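Chapter 7
The Living Room and Its Uses

Chapter Outline
7.1 A Room With Many Names
7.2 Seating and Conversation
7.3 Floors, Sound and Wear
7.4 Planning for Change

Key Terms
circulation path, conversation distance, focal point, impact sound, parlor, shared room, task lighting

Introduction

Chapter 6 dealt with rooms that are planned around fixed equipment. Kitchens and bathrooms depend on pipes, drains and vents, and their layouts change slowly. The living room places few such demands on a building. It can be long or square, open or closed, and it may serve a household of two as readily as a household of seven. For this reason, the room is often the last to be drawn on a plan and the first to be altered after people move in.

The student of housing should approach the living room as a record of choices. Some of these are made by the designer, who sets the position of doors, windows and outlets. Others are made by the household, which decides where people will sit, what they will face and how much of the floor will be left open. This chapter considers both groups of choices and the ways in which they affect one another.

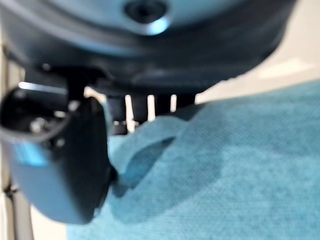 7.1 A Room With Many Names

In older houses, the room used to receive guests was commonly called the parlor. It was placed near the front door, furnished with the best pieces the family owned and, in many homes, kept closed for most of the week. Daily life went on in the kitchen or in a back room where a stove was lit. Heating one room was costly, and heating a second was reserved for Sundays, holidays and family events.

As central heating became common and houses became smaller, the formal parlor lost much of its purpose. The two rooms were joined, and the word "living room" came into general use. The terms "family room," "den" and "great room" followed. Builders do not always agree on what these terms mean, and students reading a sales plan should look at the location and size of a room before relying on its label.

The Waneck housing study, to which this book refers in several chapters, uses the term "shared room" for any space in which members of the household gather without a fixed task. The same term is used here. In the study, residents were asked to keep a record of the shared room on a Thursday and again on a weekend day. Most of the rooms had at least three separate uses on the weekday, and many of those uses overlapped. Homework and television were a frequent pair. Folding clothes and talking on the telephone were another.

7.2 Seating and Conversation

Seating is the largest investment in most shared rooms, and it tends to fix the position of everything else. A sofa is heavy, and once it has been placed, lamps, tables and cords are arranged to suit it. Before placing a sofa, the planner should mark the circulation path – the line people take when they walk from one door to another. A clear path of around 3 feet allows two adults to pass with little trouble.

Conversation distance is the second measure to consider. People who sit more than a few steps apart must raise their voices, and a group spread along the four walls of a large room will usually break into smaller groups. In the Wastby apartments, where the shared rooms are long and narrow, residents often divided the space into two areas and kept the better-lit end for talking and reading.

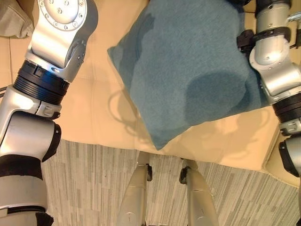
Figure 7.2 Wastby: interior view.

Side tables deserve more attention than they usually receive. A seat without a surface nearby is used less often, especially by older residents, who may need a place for glasses, medicine or a cup. The top of the table should be close to the height of the sofa arm. Where possible, an outlet should be located within reach of the table so that no cord has to cross the circulation path.

Upholstery should be chosen with cleaning in mind. Pale fabrics reflect light and can make a small room feel larger, although they show stains sooner than darker ones. Households with young children or pets may prefer removable covers. The Prelen Handbook of Domestic Interiors, listed at the end of this chapter, contains care tables for the common fabrics.

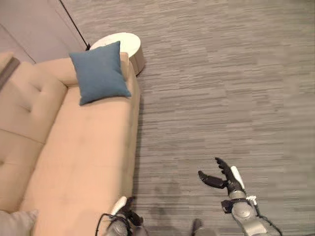
7.3 Floors, Sound and Wear

The floor of a shared room receives more traffic than any other floor in the home, with the exception of the entry. Carpet absorbs impact sound and is therefore required by some leases in upper-story units. It also holds dust and wears unevenly, beginning at the doorways and in front of the seats that are used most. Hard floors are easier to clean but pass more sound to the rooms below. Area rugs offer a middle course – provided that their edges lie flat and stay clear of the main path.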